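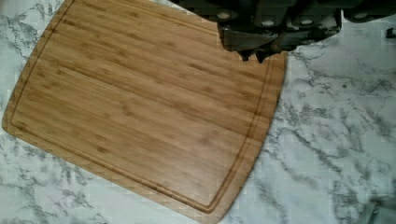
Lessons at the Counter

Home Features Technology Archive

8/25/22

Tomik has opened its teaching kitchen to operators who guide a robot arm by remote control. Each of the 14 operators records demonstrations around a bamboo cutting board on a marble-patterned counter.

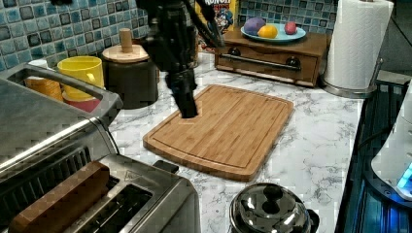 The program is directed by Viorica Bucur, who requires 30 accepted demonstrations before any training begins. "A hesitant hand teaches hesitation," she said. 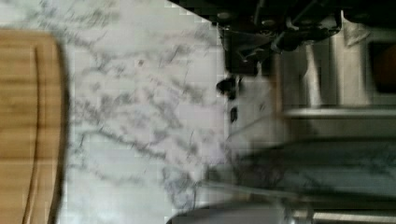
Rejected recordings are kept - 191 to date - and reviewed with the operators in January.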